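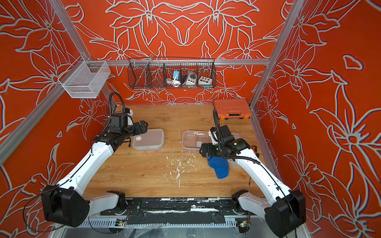
Baskets on the Wall, Lids on the Loose

I used to think a tidy worktable meant a bare one. Then I spent an afternoon with Yesenia Alvarado, who has sorted 104 craft rooms and garages around Valtora, and she laughed at me (kindly!) and pointed up. Use the wall, she said. A wire mesh basket with compartments, hung on a rail, will hold the coiled cables and little boxes that otherwise eat your elbow room.

Clear plastic containers are her other great love, and now mine too. I own eight, and I can find five of the lids, so we're getting there. Screws in one, scraps in another, the toolbox pushed to the back corner and a blue cloth kept close for crumbs and dust.

And go bold with the walls! Her brother Aníbal wanted beige. She put up big pale lily-like flowers on orange, and he has since asked for the leftover roll.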